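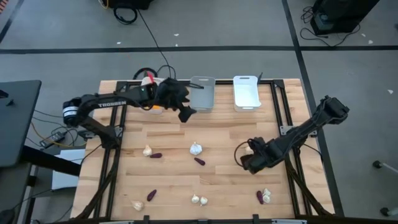 Ulik
Data editor, Steltimano

Jurnlow: produce sorting on a wooden tabletop

README and data card
Last edited Fri 5 April

Summary

Jurnlow is a collection of recorded tabletop sorting sessions. Each session begins with fruit, vegetables or both lying loose on a butcher-block surface, with open containers along the back edge. It ends when the items on the setup sheet are in the containers the sheet gives for them, or when time is called. The collection was put together at the Klinhom site and is kept by Steltimano.

There are nearly 100 sessions in this release. They cover four kinds of produce: garlic, small eggplants, lemons and oranges. Garlic is in the majority of the sessions and the citrus is in fewer of them, so anyone who needs an even split should sample by kind before doing anything else.

This file covers what is on the table, how it is laid out, what the labels mean and where the labels are weak. Hardware notes are in a separate document, setup.txt, and are not repeated.

The produce

Garlic. White to off-white, in whole bulbs and smaller pieces. We label both as "garlic" and use the size field for the difference. A piece that could be either gets size "unsure". Do not assume that everything with this label has the same outline. Some pieces are round with a clear point, some are lumpy and some lie long and flat. Early on we had a separate "clove" label and dropped it in September, after two labelers kept disagreeing on the same pieces.

Eggplant. Small, dark purple and longer than they are wide. The earliest sheets called these "purple veg" because the first labeler was not sure of them, and a few also say "sweet potato". All of those have been changed to "eggplant" in the current labels. The old wording is kept in the field label_original. If you search the free-text notes you will still find it there.

Lemon. Yellow, with a pointed tip. The tip is useful when labeling which way a lemon is lying, and the orientation field uses it: "tip left", "tip right", "tip up" or "other".

Orange. Round. No orientation is given for oranges.

The same pieces were used again and again. There are 30 in the full set, and they went back into a storage box between sessions. A session uses a handful of them, chosen on the setup sheet. Item numbers were not marked on the pieces themselves, so garlic piece 4 in one session is not promised to be garlic piece 4 in the next.
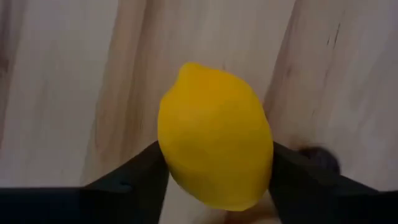
Lemons are the easiest kind to label and we had very few corrections on them. The color is strong against the wood and the shape does not change much from side to side. Labels for lemons can be trusted more than the others. Oranges are close behind. The main mistakes with citrus came in the full tub, where one fruit hides part of another and a labeler working fast would write down the wrong count. We went back over those by hand.

The containers

Containers stand in a row at the back of the table. The number is set per session and is given in the field n_containers. They are numbered from left to right, as seen from the front of the table, beginning with 1. Use the number when matching an item to its goal, since the color of a container is not the same from one session to the next.

Types that come up:

clear_tub: clear plastic, used for citrus in the mixed sessions.
gray_bin: gray plastic, with a flat rim.
white_bin: white plastic, rectangular, with a handle slot cut out near the top.

White bins look slightly different in brightness depending on the view, and a bin that is partly hidden can be hard to name. Where the label and the setup sheet did not agree, the setup sheet was followed. We did not try to correct container types from the pictures alone.

Containers are open at the top and have no dividers. Nothing was taped or written on the bins to say what goes in them. The goal is only in the setup sheet.

Setup sheets

Every session has one sheet. It is a short text file and reads like this:

session: mixed
containers: clear_tub, gray_bin, white_bin
goal: citrus to 1, eggplant to 2, garlic to 3
start: garlic out, rest put away
notes: keep start area clear at the corners

The start line matters. Not all sessions begin with every item on the table. In many of them one or more kinds have already been put away by hand before recording begins, and only the remaining kind has to be cleared. If you count a filled container as work done during the session, your totals will be too high. Check the start line first. 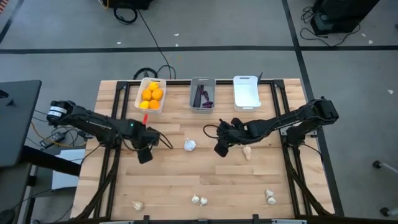
Mixed sort: citrus in the clear tub, eggplant in the gray bin, garlic on the wood.

Session types

garlic_only. Nothing but garlic on the table. The goal can be a single bin or several. When there are several, the sheet says how to split the pieces, and it is usually by size.

two_kind. Garlic and eggplant together, mixed up on the table. Each kind has its own bin. The two are easy to tell apart by color, so errors in these sessions are mostly about placing and dropping. Picking the wrong kind is rare.

mixed. Citrus, eggplant and garlic in any combination. These have the most setup variation and the longest notes.

tidy_back. The reverse of the others. Items begin in the containers and are taken out and laid on the table. There are only a few and they were done at the end of a work day. We kept them because they were asked for, but they have not been checked as closely.

Layout on the table

Pieces were scattered by hand. The person laying them out was asked not to make rows or piles and to leave a little space around each piece. In practice the middle of the table got more than its share. The corners are thin, and there is little right up against the front rail. If your work depends on an even spread over the wood, you will need to weight for that. The file layout_grid.csv divides the surface into squares and gives a count for each.

Pieces that touch each other at the start are marked touching = yes. Garlic pieces touch more often than the others.

Labels

Each session has two label files. The first, items.csv, has one row per piece: kind, size, start square, goal container, end container, touching, orientation where it applies. The second, events.csv, has one row per event with a start time and an end time in seconds.

Event names:

pick: a piece leaves the table or a container.
place: a piece is let go inside a container.
drop: a piece is let go anywhere else by accident.
nudge: a piece moves without being picked up.
regrasp: a piece is put down and picked up again within 3 seconds.

A place into the wrong container is still a place. Compare end_container with goal_container to find these. A piece resting on the rim of a bin was labeled by where it ended up. If it was still on the rim at the end, end_container is "rim".

Labels were done by one person and read over by a second. Where they disagreed, they looked at the session together and settled on one answer. We did not keep the first answers, so agreement figures cannot be given for this release. 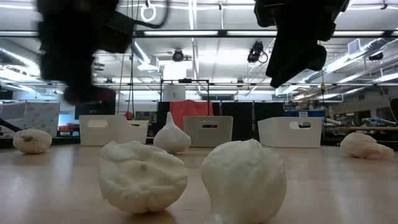

The background was left as it was. The room is a shared work area at Klinhom, and what is behind the table changes over the weeks as people move their things. Cloths, stands and boxes turn up and go away again. None of it is labeled. Users who train on full pictures may want to crop to the wood and the containers, and crop values for the fixed views are in crops.csv.

Lighting is from overhead. The tabletop has a pale finish and picks up soft reflections from the overhead lights. White garlic on pale wood under these lights can be low in contrast, and this is the main reason the garlic outlines are less tight than the others. Folds and dark marks on the garlic are part of the pieces and should not be treated as label errors.

Some pictures are blurred by motion. We did not remove them. A blur column (none, some, heavy) was filled in by eye for still pictures only.

Known problems

A few two_kind sessions have the goal line missing from the sheet. The goal was filled in from the end state, and the field goal_source says "end_state" for these.

The size field for garlic is not reliable for pieces lying near the back of the table. They look smaller there and were often labeled small.

Orientation for lemons inside the clear tub is blank. It was tried and given up.

Event times can be off by a little at the start of a pick, particularly when the piece was nudged first.

tidy_back sessions use the same event names as the rest, so "place" does not apply when a piece is set down on the wood. Those rows say "set" instead. The name is not in the schema file yet.

Folder layout

sessions/ - one folder per session, holding pictures, setup.txt for that session and both label files
tables/ - layout_grid.csv, crops.csv, session_list.csv
docs/ - this file, the labeling guide, the hardware notes

The per-session setup.txt and the setup.txt in docs have the same file name and nothing else in common. We plan to rename the one in docs.

Changes

Merged "clove" into "garlic" and added the size field.
Replaced "purple veg" and "sweet potato" with "eggplant" in all label files.
Added the touching column.
Recounted citrus in every session with a full tub.
Removed duplicate rows from events.csv in the garlic_only sessions.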